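Review: Kusix Shelf Picking Method and Released Toolkit

Reviewed for the equipment and methods pages of the Lustis automation bulletin

Scope of this review

The Kusix method is a way of teaching a single robot arm to pick packaged goods from a retail shelf using recorded human-guided runs. It was published together with a toolkit that contains the training code, a trained model, and a set of recorded runs. This review considers both the claims made for the method and the usefulness of the toolkit to a laboratory that did not take part in writing it. The review copy was installed at our Skustura site and used over a period that began in September.

We paid for our own hardware and received no support from the authors beyond the public documentation. The version reviewed is the one available on 9th October.

What the method does

Most earlier work on shelf picking treats the task as two separate problems. One program finds the item and another plans the motion of the arm. Kusix joins the two. A single model receives the camera views and a short written request, such as the name and flavor of a product, and gives out the next few movements of the arm. After those movements are carried out, the model looks again and produces the next set.

The authors' main addition is a step they call neighbor checking. During training, the model is asked to name the item it has been told to pick and also the items directly on either side of it. The authors argue that this pushes the model to attend to small differences in printing and color between packages of the same size and shape. A grocery shelf is a fair place to test the argument, as one brand will often sell several flavors in boxes that differ by only a word and a background color.

The released set contains 1680 recorded runs, of which 1027 were used to train the published model. The remaining runs are held back for testing or are marked as incomplete. Each run carries its written request and a note of the outcome.

Installation and setup

Installation was uneventful on a current workstation. The instructions are complete, although they are spread over three separate pages and the order in which to read them is not stated. Camera calibration took up most of the first day. The calibration program reports a single error value and does not show which view is responsible when that value is too high. A laboratory with several cameras will lose time to this.

The toolkit expects a particular shelf height, which is given in a configuration file and not in the main instructions. Our first attempts failed for this reason. Once the value had been corrected, the arm approached the shelf at the proper level.

Shelf and product selection

For our own trials we used ordinary metal storage shelving with a wooden board and stocked it with boxed snacks bought from a local store. The products were chosen so that some neighbors would be easy to tell apart and others would not. Pretzelized crackers were a natural choice, with Cheddar, Sea Salt, and Honey Mustard standing in one row. Simple Mills Sweet Thins in Mint Chocolate and the same company's Almond Flour Bars provided a pair of white boxes with the same logo. Annie's boxes, all purple, were stacked on the level underneath to test picking from columns of uneven height. 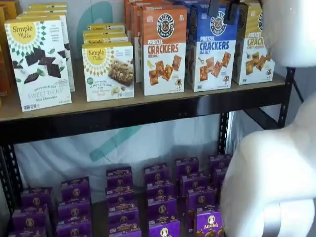

Fiadzo

The row of different flavors is where neighbor checking should matter most, and in our trials it did. We ran the published model without any further training on 62 requests directed at the upper level. It chose the correct product in nearly all of them. The few errors were confined to the two white Simple Mills boxes. The Pretzelized flavors, whose boxes are set apart by orange, blue, and yellow, gave no trouble. We then repeated the requests with a version of the model trained without neighbor checking, which the authors also supply. Errors between the two Simple Mills products became noticeably more common, while results for the crackers hardly changed.

This agrees with the published result, though it also narrows it. The benefit appears to lie with packages that share a background color and a logo. Where color alone is enough to separate two products, the added step brings little. The authors present the gain as a single average over all products, and readers would be better served by a table that divides the results by how alike the neighboring packages are.

Performance on stacked goods

The lower level was a harder test. When boxes are identical, the question of which product to pick does not arise, and the difficulty lies in choosing a box that can be removed without disturbing the others. The model has no explicit rule for this. It depends on having seen similar stacks in the recorded runs.

With columns of even height, the arm generally selected a top box and withdrew it cleanly. With columns of uneven height, it sometimes reached for a box in a taller column when a shorter and more open one was available. On several occasions the gripper touched the next column on its way in. The arm also had less room on this level, because the board above limits how far the wrist can be raised. The published paper mentions low clearance only briefly and reports no separate figures for it. We consider this the most important gap in the evaluation.

Additional training

The toolkit allows a user to record further runs and continue training from the published model. We recorded runs on the lower level only and added them to the held material, which brought our own training set for that level to 725 runs. Contact with neighboring columns became less frequent afterward. Accuracy on the upper level fell slightly, and was restored when a portion of the original upper-level runs was mixed back in. The documentation should state plainly that this mixing is needed.

The recording program itself is well made. Runs may be marked, trimmed, or discarded at the station, and the written request can be corrected without repeating the run. Operators with no earlier experience were able to produce usable recordings by the end of their first session.

Speed

The arm is slow. It pauses after every short set of movements while the model prepares the next, and the pauses are long enough to be seen. The authors state that the method is intended for research and make no claim about working speed in a store. Within that limit the pace is acceptable, but a reader hoping to use the toolkit for restocking or order picking should not expect it to keep up with a person.

Documentation and support

The code is clearly written and the main functions are explained. The notes on outcomes in the recorded runs are less consistent. Some runs marked as successful end with the item held above the shelf, and others end with it placed in a bin. Anyone who wishes to compare success rates will need to sort these by hand or write a small program to do so. We wrote one, and it is available from the Skustura site on request.

Assessment

Kusix is a sound piece of research with a release of better than usual quality. The central result, that asking a model to name neighboring items helps it tell similar packages apart, was reproduced here on products that we selected ourselves. The method is less convincing on stacked goods under a low board, and the published figures do not allow a reader to judge how large that weakness is.

We recommend the toolkit to laboratories that already have an arm and calibrated cameras and that wish to study product selection on shelves. Laboratories whose main interest is in dense stacking should plan to record a good number of their own runs before relying on the model. We intend to repeat the lower-level trials when a revised version is released, using the same products and the same shelf.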